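Visit to the Drisach toy works

We took the early bus out to Drisach and were at the gate before it opened. The plant belongs to Ovidetti, a family firm that has made soft toys on the same site for three generations. It lets in small groups a few times a year, and places go quickly. Ours was the last tour before the winter break, which starts in December.

The visit began in the cutting hall. Plush comes in on rolls and is stored by pile length on steel racks along the north wall. The guide passed around samples of a short pile used for paws and a longer one used for heads and bellies. The long pile sheds a good deal when it is cut, and there is an extraction duct over each table. Coats and bags should be left in the lockers, as the fluff gets into everything.

Sewing is on the floor above. Most pieces are sewn inside out and turned through a gap in the back seam. The gap is closed by hand after filling. We were told that a standard bear has 3 closing seams and that the works sent out 853 of them in its best week. The catalog runs to 406 designs, many of them sold only under the Vosus label.

After the sewing floor we went down to the carpeted room where finished toys are handled.
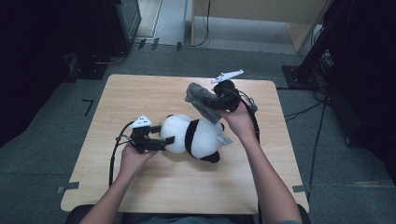

Drisach, 28 Oct 2021

The panda on the table was the piece I had most wanted to see. It is a plain black-and-white design with a fluffy white head and body and a black band across the middle. It was lying on its back on the light wood-grain top, with a small gray tag or flap sticking out at one side. A fuzzy gray piece was being held up next to it. The contrast in color is much stronger than it looks in the catalog.

The shop is by the exit and takes cards. Seconds are sold from a bin near the door at a lower price, mostly toys with a crooked ear or uneven stitching. I bought a rabbit and a small seal. The pandas were sold out in the smaller size.

The café across the road, Barajas, does soup and sandwiches until mid-afternoon. Parking at the works is limited to 300 cars and is shared with the sports hall, so the bus is the easier choice on match days. The tour takes two hours with the shop, and there are stairs between the cutting hall and the sewing floor.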